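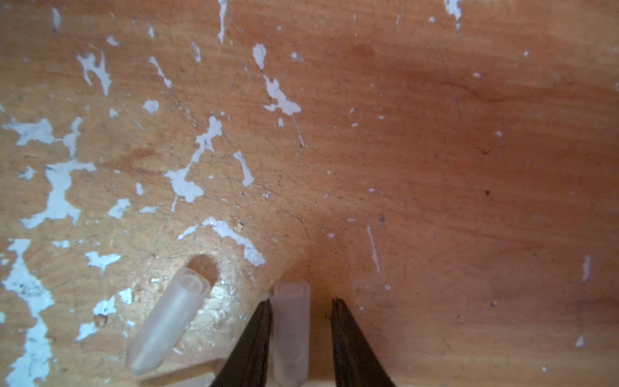 Tube pickup, left one still lying on its side.

Club > Duder > Diary
June, 11:40 pm
By the Duder log keeper, Tromville robotics club

Quick one, bus in the morning. Two tasks today, tubes then markers. Tubes first cause they're worth more at Nellarwood and we're worse at them. Fingers too wide for anything that small, they nudge it before they close. Tried slower. Tried coming in lower. Lower is better I think, but then the tips drag on the table and I hate the noise.

Also read the whole rulebook on the bus, all 26 pages. Tubes can start at any angle. ANY angle. We have been practicing with them mostly one way round. Great.

Lunch was chips. Then markers. 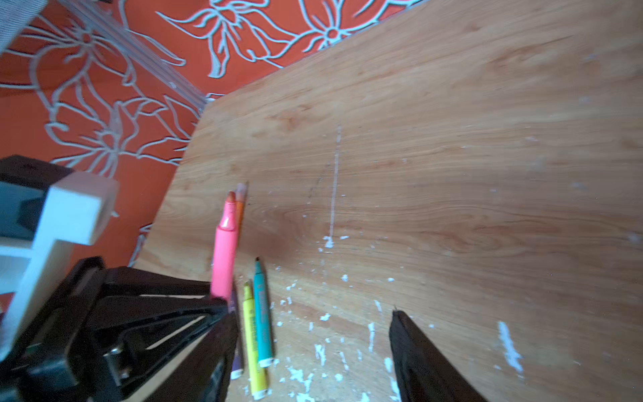 Markers bunched up near the carpet side, start of the afternoon.

Colors down near the corner is the mean setup. If the arm comes in even a little off it shoves one toward the edge and then you're chasing it. I drove for a while and my wrists are killing me. The others want to swap drivers every 30 minutes, I said no at the time, they're right. My last stretch was garbage. Kept going for yellow and bumping teal.

Need to write down the wrist angle that worked for pink before I forget. (forgot already. ask tomorow)
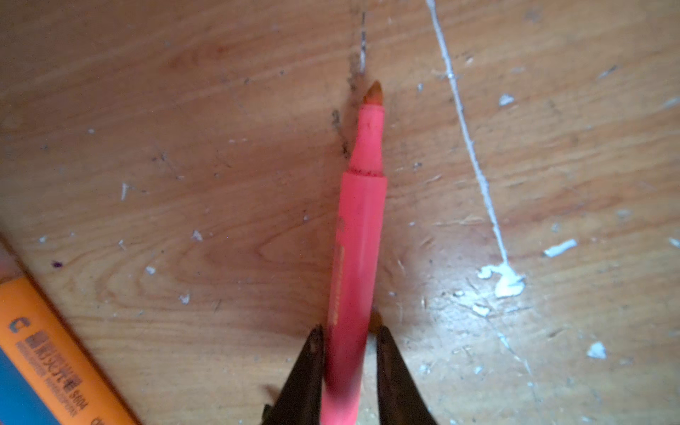
Do we lose points if a marker goes into the cup upside down?
Half points, page nine. Full points only with the tip end up, and the judges don't let you go back and flip it once both grippers have let go.

So tip up is what we train on from now. Means regrasping sometimes, which takes forever, but half points on every marker is how we ended up where we did last year. One arm holds the cup, the other arm feeds it. The cup arm has to sit really still and ours wants to creep. I noticed it late, after dinner, when I stopped looking at the fingers and looked at the whole 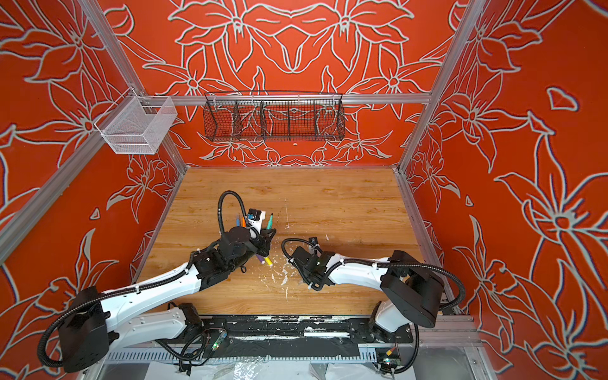
setup for once. Left arm sags a bit over a long run, or I think it does. Could be the cable pulling. Going to re-tie it before we record anything else. If it's still creeping after that then it's settings and somebody smarter than me can have it.

Other stuff:
- our entry number came, 1795. put it on the form
- Oyelaran grant report due, I said I'd do the first page, why did I say that
- table needs a scrub, white crud all over the middle
- more tube angles!!

Tired. Kind of happy with the markers though. Purple is my favorite, it never rolls on me. Bed.

Comments (3)

We had the same creep on our left arm. Check the shoulder screws before you blame the cable.

are you guys doing the tube task with the stock fingers? we glued thin rubber on ours and stopped pushing things around so much

I can do page one of the Oyelaran report if you do the budget part. Deal?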